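Print this page E-mail this page to a friend

How to trace the history of a bus route in your town

Most people who start looking into old roads and railways find there is a shelf of books waiting for them. Buses are another matter. The little country and town services that took our grandparents to work, to market and to the pictures were often run by one family out of one garage, and when they stopped, the paperwork went on the bonfire. I have spent a good many happy winters piecing together the old Galville to Flaston service, and what follows is the way I would go about it if I were starting again tomorrow.

Start with what people remember

Before you go anywhere near a record office, talk to people. Ask them where they caught the bus, what it cost, what colour it was, and who drove it. Don't worry too much about dates at this stage, as almost everybody gets them wrong (I was quite certain I had ridden on the last Flaston bus as a boy, and I was three years out!). What they do get right is the small stuff – the stop outside the chapel, the driver who would wait if he saw you running, the hill where everyone had to get off and walk in the snow.

Write it all down the same evening if you can. I use a plain notebook and give each person a fresh page, with the name at the top and plenty of room left over, for they nearly always ring up a week later with something else.

Find the timetables

Your next port of call is the local newspaper. Small operators seldom printed timetable books, but they did take a few lines in the paper when the times changed, and that was very often in September, when the schools went back. Begin with those weeks in each year and you will save your eyes a great deal of work on the microfilm reader. I went through 40 years of the Galville paper in this fashion and came away with nineteen changes of timetable, most of them no bigger than a postage stamp.

Street directories are worth a look too. The Morgan garage, which ran our service for most of its life, appears first as a cycle repairer, then as a cycle and motor repairer, and only later as a bus proprietor, so do look under every trade you can think of.
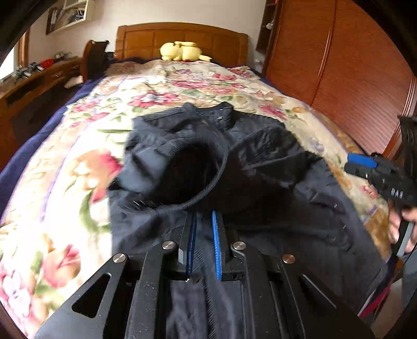
A navy jacket with a stand-up collar, laid out on a floral comforter.

Look for the licences

From the early 1930s, anybody in Britain who wanted to run a regular bus service had to apply for a licence, and the applications were printed in a publication called Notices and Proceedings. It makes dry reading, I won't pretend otherwise, but it is the backbone of any route history. You will find who applied, for which road, and very often who objected. When Morgan wanted to carry on past Inex to the quarry cottages, the railway objected, the larger bus company objected, and it was all settled by a promise not to pick anybody up on the main road.

Ask your county record office whether they hold a run, and ring before you travel. Some keep them off the premises and need a few days to fetch them back. Copy out the licence number each time, as it stays with the route even when the firm changes hands, and you can follow it along like a thread.

Draw the map

Now get yourself a large-scale map of the right period and mark the route in soft pencil. Use a different colour for each change of road. Please do walk it as well, if your legs allow. I walked from Inex down into Flaston one morning and found a wide gravelled patch by the old mill that made no sense at all until I looked at the map again and saw it was where the bus turned round.

Put the vehicles in last

I know the vehicles are what many of us like best, but leave them until you have the route straight or you will never get any further. Motor taxation registers survive in some counties and will give you the first owner of a particular bus. Toshio Kamata, who very kindly lent me his collection of roughly 300 old tickets and postcards, spotted one of the Morgan buses on a view of Galville market place that I had owned for years and never looked at properly. The registration number ended in 2,906 on my typed list, comma and all, thanks to my computer, so check your figures if you keep them in a spreadsheet.

Writing it up

Keep a note of where every fact came from, even if you only mean to write a few sheets for the family. Two hundred words on each period of the route is plenty to begin with, and you can fill in the gaps as they come to you. Leave a copy with the local library when you have finished, and put your telephone number on the back page.

Print this page E-mail this page to a friend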